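Ulitz Match Log: README

Play-by-play records for high school football, compiled by the Marnovon stats desk. Version of 8th June.

Contents

The log holds 209 varsity games from two districts, Darkar and Cao. Each game has one file of plays and one line in the index. Scrimmages and jamboree games are left out. Playoff games are included and carry the flag P in the index.

games.csv: one row per game, with site, final score and number of overtimes
plays/: one file per game, one row per snap
rosters.csv: jersey number, position and class year, without player names
fixes.txt: every change made after first entry
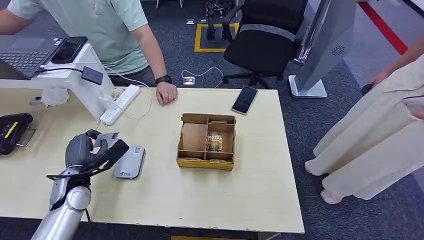

Plays were entered from paper score sheets and then checked against game film where film existed. For 37 games there was no film, and those rows have film = 0. Sheets waiting for entry were kept apart by district in a divided tray, much like the open cardboard organizer on the desk with its thin partitions. Sheets from both districts use the same form, but Darkar scorers mark the spot of the ball after the play and Cao scorers mark it before. All rows have been converted to the Cao style.

Fields in the play files

down: 1 to 4, blank on kickoffs and tries
togo: yards to a first down; G for goal to go
spot: yards from the offense's own goal line, 1 to 99
type: run, pass, punt, kick, try, penalty
gain: net yards, negative for a loss
ret: return yards on punts, kickoffs and interceptions

A fumble recovered by the defense is coded in the turn field and does not alter type. Sacks are coded as pass. Kneel-downs are coded as run with kneel = 1.
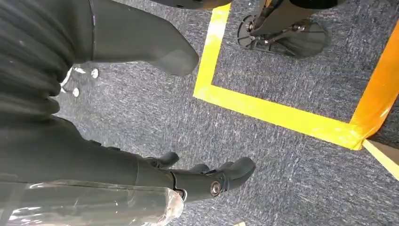 Yellow tape on gray speckled carpet.

Known problems

Penalty yards are missing from 171 rows. The down and spot of the next play are correct in these rows, so the yardage can be worked out in most cases.

Clock times were taken only at changes of possession. Do not use them to measure time between snaps.

Jersey numbers changed during the season at two Darkar schools. rosters.csv lists both numbers.

Return yards were rechecked in April. The recheck covered 1579 plays, and corrections are in fixes.txt under "ret".

Use

Free for non-commercial work. Cite as "Ulitz Match Log, Marnovon" with the version date. Report errors with the game ID and the row number.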